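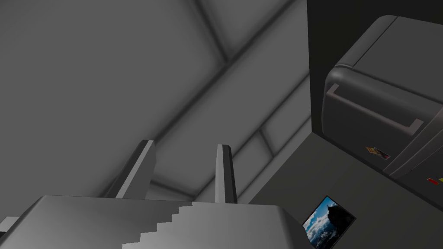
시뮬레이션 화면, 그리퍼 쪽에서 본 주방. 오른쪽 위에 손잡이가 달린 둥근 기기가 있습니다.

목요일에 Bitix의 공개 행사에 다녀왔습니다. 한국어로 글을 쓰는 것은 오랜만이라서 어색한 표현이 있으면 댓글로 알려 주세요.

Bitix 사무실은 Dolstead 역에서 버스로 여섯 정거장입니다. 저는 버스를 반대 방향으로 타서 조금 늦었습니다. 도착했을 때 Kirsten Nørgaard 씨의 소개가 이미 시작되었고, 의자가 부족해서 저는 창문 옆에 서서 들었습니다. 7월인데 에어컨이 약해서 좀 더웠습니다.

행사의 중심은 Rana라는 주방용 시뮬레이션 프로그램이었습니다. 저는 진짜 로봇이 접시를 옮기는 것을 기대하고 갔기 때문에, 처음에는 조금 실망했습니다. 그런데 설명을 듣다 보니 생각이 바뀌었습니다. 가상 주방에서는 가구의 위치나 조명을 바꾸고 같은 동작을 다시 시킬 수 있습니다. 그날 준비된 주방은 모두 427개라고 했습니다. 비슷하게 생긴 것도 많고, 벽에 붙은 작은 그림만 다른 것도 있다고 합니다.

제가 제일 오래 본 것은 손 가까이에서 보는 시점입니다. 위에 올린 화면이 그 시점입니다. 회색 손가락 두 개가 위로 서 있고, 뒤의 회색 면은 저에게 천장처럼 보였습니다. 오른쪽 위의 기기는 전자레인지 같기도 하고 작은 오븐 같기도 합니다. 긴 손잡이 밑에 작은 스티커까지 있어서 재미있었습니다. 이렇게 밑에서 비스듬히 보면 익숙한 주방도 많이 낯섭니다. 저는 어느 쪽이 벽인지 생각하는 데 시간이 걸렸습니다. 사람은 고개를 돌려서 확인하면 되지만, 이 화면만 가지고 다음 움직임을 정해야 한다면 꽤 어려운 일인 것 같습니다.

질문 시간에 Ottmar Wendt 씨라는 분이 손잡이의 마찰을 어떻게 정하는지 물었습니다. 답은 길었는데 제가 이해한 것은 절반쯤입니다. 값을 하나로 고정하지 않고 범위 안에서 계속 바꾼다는 이야기였습니다. 저는 계산 시간이 궁금했습니다. Chinyere Uzor 씨가 한 번의 시도는 90초로 제한되어 있고, 밤에 약 590번을 돌린다고 대답해 주었습니다. 실패한 기록도 지우지 않고 보관한다고 합니다.

마지막에는 방문객도 직접 조종해 볼 수 있었습니다. 저는 서랍을 여는 과제를 골랐는데 두 번 다 손가락이 손잡이 옆으로 지나갔습니다. 깊이를 느끼기가 정말 힘들었습니다. 제 다음 차례였던 학생은 금방 열었습니다. 게임을 많이 하는 사람인지 물어보고 싶었지만 부끄러워서 못 물어봤습니다.

아쉬운 점도 있습니다. 안내문이 영어로만 되어 있었고, 글자가 너무 작았습니다. 그리고 커피가 일찍 떨어졌습니다.

다음 공개 행사는 Wernivier에서 한다고 들었는데 날짜는 아직 모릅니다. 그때는 실제 로봇 팔도 가져온다고 하니까 저도 다시 신청할 생각입니다.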